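Wemevari Rules

The Wemevari Rules are a set of good-practice guidelines for collecting robot training data with hand-held grippers. They cover the tool, the room, the person holding the tool and the records kept with each recording. The rules are named after the Wemevari workshop, where the first draft was put together, and they are prized among small labs for being short enough to read over a cup of coffee.

Background

The first draft was written by Brahim Hajji, then a technician at Jorex, after two teams found that their recordings of the same task could not be combined. One team had zeroed its grippers with the fingers open, the other with the fingers closed. Hajji's draft fit on a single sheet and dealt almost entirely with finger position. Damness, a partner in the project, added the parts on rooms and markers, and these have become the best-loved section of the text! The current edition is dated 06/10/2023 and contains 66 numbered rules.

Main provisions

Finger pads are inspected before every session and replaced as a pair, even when only one is worn. A pad set is retired after 3,000 grasps. The opening between the fingers is checked against a gauge block at the start of the day and again after any drop, however slight.

Printed markers must lie flat on a stiff backing, with a plain border left around the pattern. Moving a marker during a session ends that session, and a new one is opened under a new number. Lighting is left alone between the first and last recording.

The person holding the gripper keeps a steady pace and starts each attempt from a rest position. Failed attempts are kept and labeled, a wonderfully sensible rule that later users have praised more than any other. Bystanders are told before recording begins, and faces are blurred before files leave the building.

Rooms

Purpose-built studios are not required. The rules allow shared offices and workshops, provided that walkways stay open and cables are kept out of the operator's path. Other people may go on working nearby.
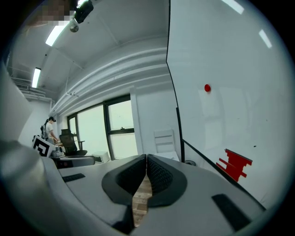 A hand-held gripper in a shared workroom, with a marker sign at a table edge to the left.

Adoption and criticism

Charvát, a maker of gripper parts, prints the pad rules on a card packed with its spares. A trial run there in July produced 200 sessions, of which 122 passed review on the first reading. Most of the rest were sent back over missing session notes.

Critics have called the marker rule too strict for long household tasks, where furniture has to be shifted partway through. Hajji has defended it, though he has also proposed a lighter version for kitchens. The pad limit is disputed as well, as softer materials wear at very different rates.

See also

Gripper calibration
Fiducial marker
Data labeling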